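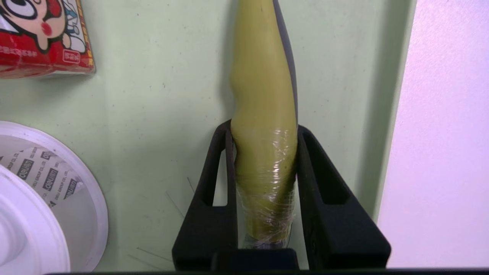
*Figure 1. Saisie d'un objet jaune-vert de forme irrégulière, partie basse sous film plastique transparent. Vue de la caméra de poignet.*

# Évaluation d'un kit de préhension à deux doigts : le Peredance de Manolakis

Rapport de projet, parcours robotique, site de Drisbridge
8 juil. 2024

## 1. Objet

Le kit Peredance est vendu par Manolakis aux ateliers et aux établissements d'enseignement. Il comprend une pince à deux doigts, une caméra de poignet, un boîtier de commande et une bibliothèque logicielle. Le laboratoire de Drisbridge souhaitait savoir s'il convient aux travaux pratiques de deuxième année, qui portent sur la saisie d'objets non calibrés. Le prix relevé en février, hors bride d'adaptation, est de 3 364 euros.

L'étude couvre le montage, la prise en main du logiciel et la tenue des objets. La durée de vie des actionneurs et la conformité aux normes de sécurité n'ont pas été traitées.

## 2. Matériel

Les doigts sont noirs, mats, et portent chacun une longue lumière aux extrémités arrondies. Ils s'écartent vers la paume, ce qui donne à l'ensemble un profil en V (figure 1). La notice autorise le remplacement des doigts par des pièces fabriquées par l'utilisateur, à condition de respecter l'entraxe de fixation. Nous avons conservé les doigts d'origine pour tous les essais.

La bride livrée ne correspondait pas au bras du laboratoire. Une bride intermédiaire a été usinée à Lultonville d'après le plan fourni par le fabricant. Une cote manquait sur ce plan ; elle a été relevée directement sur la pince.

## 3. Protocole

La campagne comporte 400 saisies, réparties à parts égales entre quatre familles d'objets, soit 100 par famille :

- A : objets rigides à faces parallèles ;
- B : objets rigides cylindriques ;
- C : objets à contour irrégulier, surface nue ;
- D : objets à contour irrégulier, enveloppés de film plastique.

Chaque cycle comprend l'approche, la fermeture, la levée, un maintien de quelques secondes et la dépose. La consigne d'effort est fixée au début de chaque série et n'est plus modifiée. Une saisie est comptée comme valide si l'objet reste en place jusqu'à la dépose. Un glissement visible sans chute est noté à part.

Le décor n'a pas été neutralisé. Des emballages imprimés et des fournitures peuvent donc entrer dans le champ de la caméra, comme le paquet rouge et la pièce circulaire blanche marquée « deli » de la figure 1.

## 4. Observations

Les familles A et B n'ont pas posé de difficulté. Pour la famille C, la tenue dépend surtout de la hauteur de prise : une fermeture trop proche d'un renflement fait pivoter l'objet pendant la levée. Un décalage de la consigne vers la base suffit en général à corriger ce défaut.

La famille D est la plus sensible. Le film se plisse sous les doigts et l'appui varie d'un cycle à l'autre. Les reflets sur les plis perturbent en outre la détection de contour livrée avec la bibliothèque, dont le seuil est réglé par défaut pour des surfaces mates. Le passage en seuil adaptatif améliore la segmentation, au prix d'un temps de calcul plus long.

Le journal est limité à 1 000 lignes par session. Au-delà, les entrées les plus anciennes sont écrasées sans avertissement. Une partie des mesures de la série B a été perdue de cette manière et la série a été refaite. Ce point devrait figurer dans la notice.

## 5. Avis sur le kit

Le montage mécanique est simple une fois la bride disponible. La bibliothèque est correctement documentée pour les commandes de base, beaucoup moins pour le traitement d'image. Le câble de la caméra, trop court pour notre bras, limite la rotation du dernier axe.

Nous proposons l'achat d'un exemplaire pour les travaux pratiques, avec deux réserves : obtenir de Manolakis un plan de bride complet et exporter le journal à la fin de chaque série. L'essai de doigts garnis d'élastomère sur la famille D est laissé au groupe suivant.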